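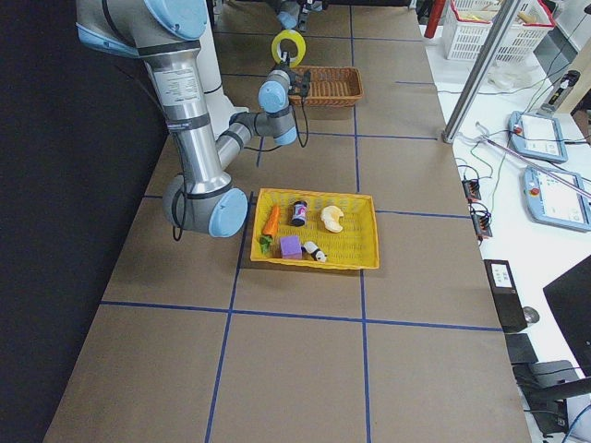

Equipment budget requests for the next intake close at the end of September, and the manipulation benches need more attention than they got last year. The arm is the easy line to price. The items that slip are the ones beside it, and the Lobo bench shows the usual spread: two teach pendants, a power strip, connector boxes on the table edge, a monitor and a chair all take up room that never appeared on the original quote. Requests should list these as separate lines, with a supplier and a lead time for each. Kraft paper, blue tape and object sets go under consumables and are charged to the project, not to capital.

Two quotes are on file for the second bench. Stelel has offered arms, controllers and mounts as one package, with delivery in 52 days and spare gripper fingers included. Fodholm is cheaper on the arms but excludes the pedestal and charges $1405 for freight and rigging. Sabine Kramer is holding both until the floor loading report for the Wemari building comes back. Until then, please do not ask either supplier for a revised price, as the validity period restarts each time and the last round became hard to compare.

Floor space should be planned on the bench plus a desk, with clear access on the operator side. Allow 400 mm behind the mount for cabling. Power is to be quoted on a dedicated circuit, and the electrician's labour should be included even if the work is done in-house.
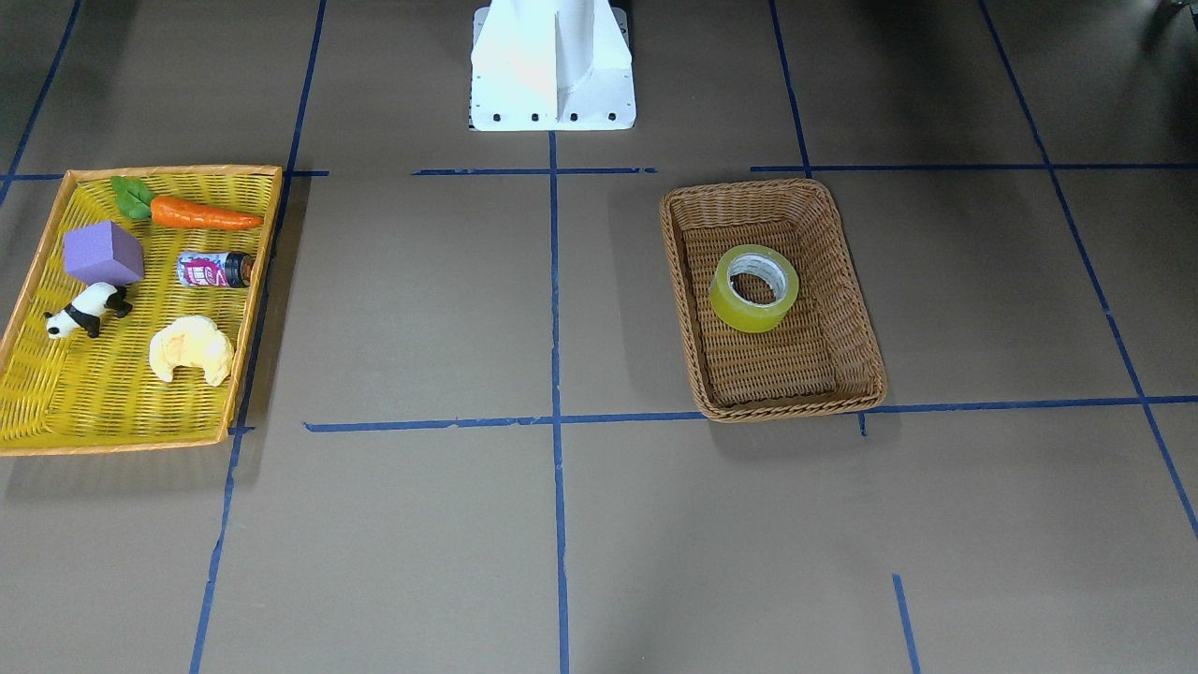 Can a group buy the arms this year and leave the mount until next year?

Only if the group already has a rated pedestal that matches the bolt pattern. Otherwise the arms sit in their crates while the warranty runs, and both suppliers start the warranty at delivery. A request for arms alone must name the pedestal to be used and attach its drawing.

Service contracts are now capped at 3 years. Longer terms need a separate justification, addressed to Sabine with the rest of the request. Forms are in the usual folder under Capital, and last year's version will not be accepted.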